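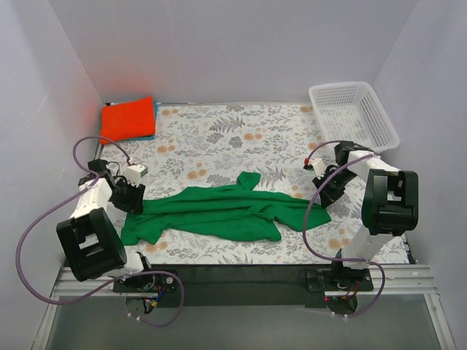

The two-arm cell in the Fombridge shop is back together, and I've moved it over to shirts and other long pieces. The hoses are on the outside of the arms now, in purple sleeving. Each one arches over the wrist, loops back past the forearm and gets tied below the table edge with small white ties. I left the left loop wide so the wrist can swing out toward the wall. The green garment is the hardest item in the set. It's long, the sleeve end bunches, and both grippers have to work along the upper edge or the middle rolls up into layers. The orange-red and teal-blue cloths in the back corner are much easier.

On August 16, 2022, the list message said:

> Two questions for anyone running the Cladton wrist motors on a
> home build. First, how are you routing the hoses? Mine are
> zip-tied to the forearm and I have split 2 of them since June.
> Second, do you get false stops with walls around the table? I
> boxed mine in with white panels and the Analik tracker keeps
> losing the edge of the cloth.

On the hoses: don't tie them to the forearm. Tie at the base only, and leave 4 inches more than you need at full reach. I used the Venkataraman clips first and they cut into the sleeving.

On the walls: mine are pale gray, matte paint, and I don't get the false stops. White gave me trouble too. A patterned mat hasn't hurt anything so far, but I did have to retrain with it in place. That took 19 runs per cloth.

One open problem on my side. The right arm drifts after up to 12 cycles and I have to home it again. The left one doesn't. Same motors, same firmware, and I've already swapped the cables. If you've seen this on a Cladton, please reply on list and say which base plate you used.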